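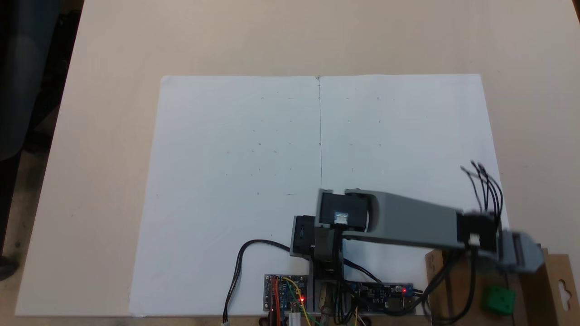

Ticket 991: Shared mailbox drops attachments over a certain size
Status: Reopened
Opened: August 4, 2017
Product: Jumerix mail connector
Site: Drernville office
Priority: Normal (I asked for High, see below)

Original report

Since the April update, messages sent to our orders mailbox arrive with the attachment missing. The body text comes through fine. Sender gets no bounce. We only find out when a customer calls to ask why we haven't started on their drawings.

It does not happen to every message. Small PDFs are fine. Scanned drawings mostly vanish. The same file sent to my personal mailbox on the same domain arrives intact, so please don't tell me it's the sender.

Reply from support

Thank you for contacting Jumerix support. Attachment loss is usually caused by a full mailbox or by antivirus software on the receiving computer. Please archive older messages, turn off the antivirus temporarily and try again.

Customer

The mailbox is at less than half its quota. I said in the first report that the attachment is missing, and I can see it missing in webmail too, from a machine that has no mail client on it. I don't see how desktop antivirus would remove a file from webmail. I turned it off anyway. No change. It's back on.

Reply from support

Please confirm the connector version and attach the log from a failed delivery. The log is under Settings, Diagnostics, Export.

Customer

Version is the one your April update installed. The Export button gives me a zero-byte file in two browsers. I pulled the log off the server by hand. The part that matters:

queue: message accepted
policy: profile=shared, rule=5
policy: part 2 removed, limit exceeded
queue: delivered

So something in your product is removing it and then reporting a clean delivery. I have not created a rule 5. The rules page in the admin console shows 3 rules, and none of them mentions size.

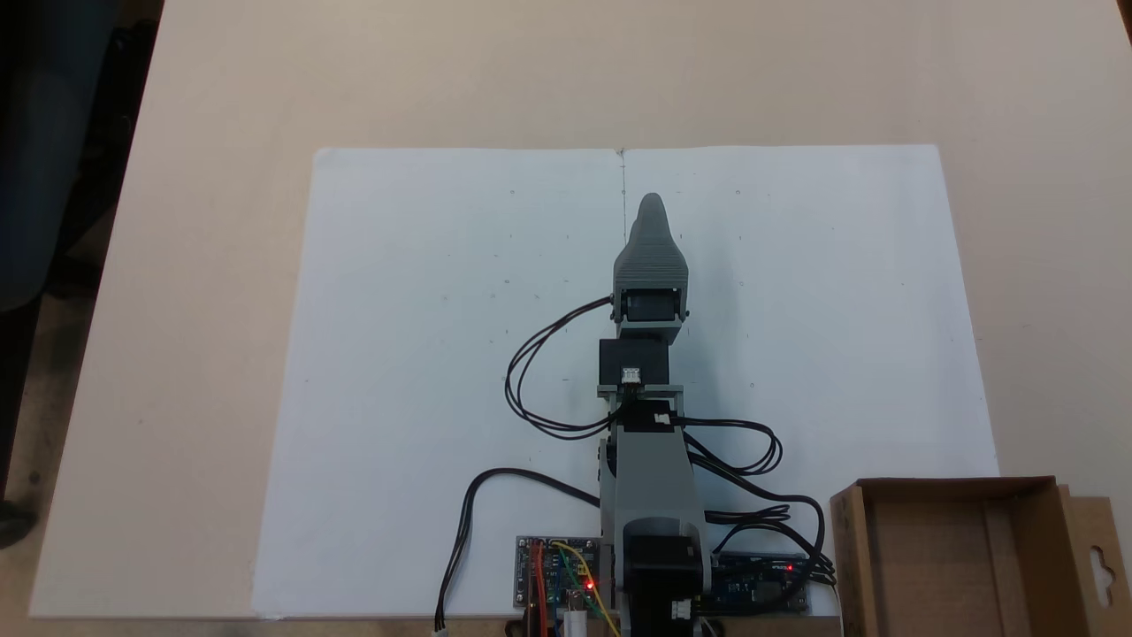 I'd also like to know why "limit exceeded" isn't written anywhere a normal user would look. If a part is stripped, the recipient should at least get a line of text saying so. We had an order from Mwakalinga sit for most of a week on account of this, and they were nicer about it than I would have been.

Reply from support

Our engineering team has reviewed your log. Rule 5 is a default rule applied to mailboxes using the "shared" profile. It is hidden in the console. The limit is 3,000 KB per part. We recommend asking senders to compress their files.

Customer

I'm not going to ask every customer we have to compress their files to suit a setting we can't see. Two questions, and I'd like both answered this time:

Was the rule there before the April update? Our archive has plenty of larger attachments from March in that same mailbox, so I doubt it.

Can it be turned off on our side?

Reply from support

The rule was introduced with the update. It can be changed in the configuration file. Steps are below. We are marking this ticket as Solved.

Workaround

1. Stop the connector service on the mail server.

2. Make a copy of policy.conf. Ours was in the Piment folder, which is the name of the filter module and is not in the manual's index.

3. Find the section headed [shared] and change part_limit from 3000 to 0. Support says 0 means no limit. The comment in the file says 0 means "use default," so I set a large number instead.

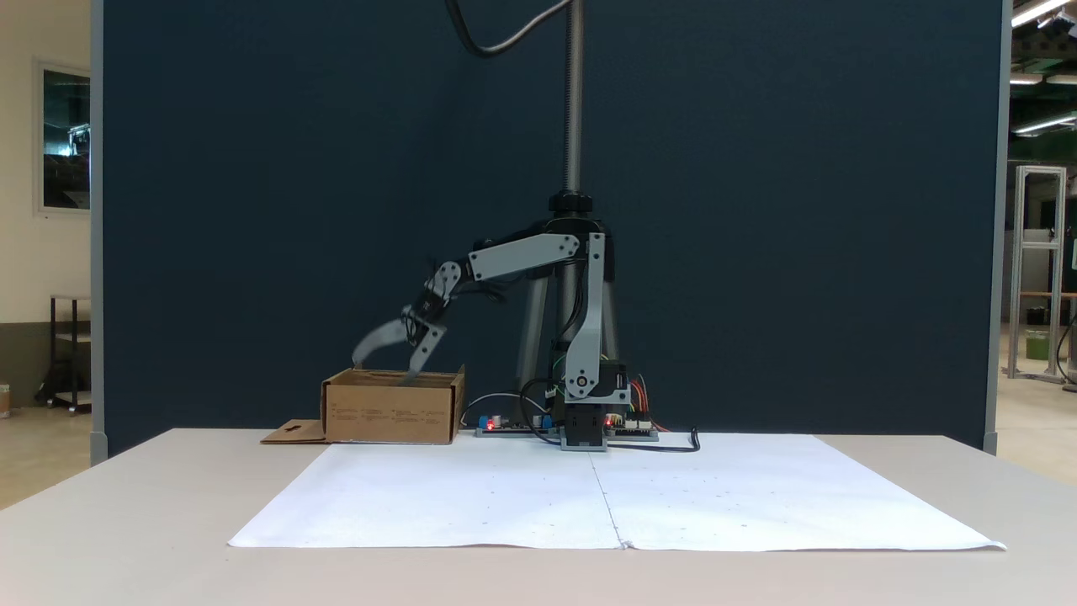

4. Start the service and send a test message with a scan attached. Check it in webmail first, then in the mail client.

5. Look at the log again. The "part 2 removed" line should be gone.

Customer, reopening

The workaround holds so far. Test scans come through and the log is clean. I'm reopening because a hidden default that deletes attachments without notice isn't solved by me editing a text file, and I expect the next update to overwrite it. Please confirm in writing whether it will. I also still can't export a log.

Attachments stripped since April are not recoverable from the queue, as far as I can tell. If that's wrong, tell me how.

Reply from support

Your feedback has been forwarded to the product team. Is there anything else we can help you with today?

Customer

Yes. The two things in my last message.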